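Paiva handheld gripper study: gallery

The Paiva study looked at whether people holding a pair of grippers can produce training data good enough to run a two-arm policy on clear plastic. The work was done at the Dedolow lab over the summer and led by Pao-chu Tsang, with Afonso Matos handling the hardware. The set has 2,000 demonstrations in total, all recorded at table height with the same grippers. Transparent parts were chosen on purpose. Depth sensors handle them badly, and earlier policies trained on the Premau set tended to close too early or miss the rim.

Click any picture for the larger version. Captions are by the project team.
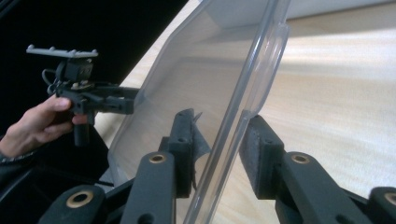 Rim grasp on a clear container, one pad on each side of the wall.

The rim grasp was the hardest one to teach. Operators were told to set one pad inside the wall and one outside before closing. In the first batch we let people grasp wherever they liked, and the policy trained on that batch succeeded in 39 of 60 trials. Most of the misses came from the fingers closing on air next to the wall. A second batch, collected with the rim rule, brought the count up to 12 misses over the same number of trials. Lighting was left as it was during both batches, including direct sun on the table. Tsang wanted the changes in glare in the data, and we did not correct for them later.

The next picture is from a wider view. It shows a clear tray with a white compartment tray of fifteen cells, in three rows of five, behind it. Both grippers are at the near side of the table, with the right one's fingers over the side of the clear tray. We used wide views like this for checking sessions and left them out of training. The policy only gets the views from the grippers themselves. 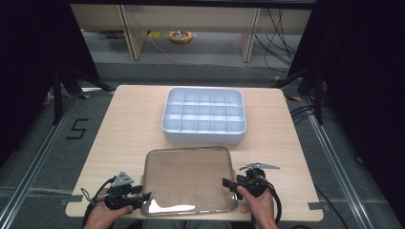

Data and code

The demonstrations are stored by task, with the two gripper streams kept in separate folders. The wide views are in a third folder and can be skipped if disk space is short. Trial sheets for both batches are included as plain text, with a one-line note for each failure.

Training code is in the Doka repository, under the two-arm branch. The settings in the default file are the ones used for the trials on this page. Drawings for the finger links and pads will be added in July.

Questions about the grippers go to Afonso Matos. Questions about the trials or the policy go to Pao-chu Tsang.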